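How do you store a mid-size skirmish army between games?

Kalau_player

I play Helito since July and my army is now 1745 points, which is everything I own from the two starter boxes and one expansion. My club plays on the big tables at Flirberg and I go there by bus, so I can not carry a hard case. At the moment the models stand on a shelf, and before each game I need 20 minutes only to find the right units, the order tokens and the dice. Last week I arrived without my commander card and had to play with a proxy.

I don't ask for foam trays, I know them and they are too expensive for me. What do you use at home, and how do you sort the small parts? My list is 14 units, mostly infantry, with 3 vehicles that don't fit with the rest.

sulemana_dice

Sort by activation and not by faction. I did it the other way for a long time and always had to search for my support units in the second round. Put together the units that you activate early, then the units that wait, and the tokens by themselves. If you change your list often, write the unit name under each base with a thin marker, so you can put it back without the rulebook.

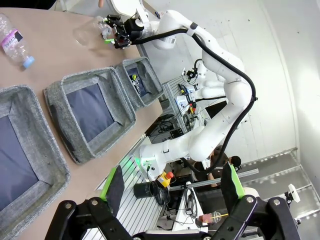 For the tokens you should first decide which ones you really need on the table. In Helito this is aim, dodge, suppression and the round counter, and the rest can stay at home until you play a campaign. Soft boxes are enough for this. Gray felt baskets in different sizes are good, with a dark blue lining inside, because pale tokens are easy to see against it. I would put the small things in the smallest one and keep the largest for terrain pieces. I would not put painted metal models in felt without a cloth between them – the spears catch in everything.

For the bus, a normal lunch bag with a zipper is fine if you fill the empty space with paper towel. The vehicles should be at the bottom, lying on their side.

oldrules77

magnets. glue one under every base and use a metal cookie tin. never lost a model. the vehicles need two magnets, one is too weak and they slide when the bus brakes

Kalau_player

Thank you both. I will try the tin for the infantry and sort it by activation. Does the glue hold on plastic bases, or do I need to sand them first?

oldrules77

sand them a little

Related

Helito: suppression tokens and when to remove them
Is the second Flirberg table set worth the price?
Painting white armor without a primer
Sulemana expansion: which units are legal in small games?
Proxy cards at club nights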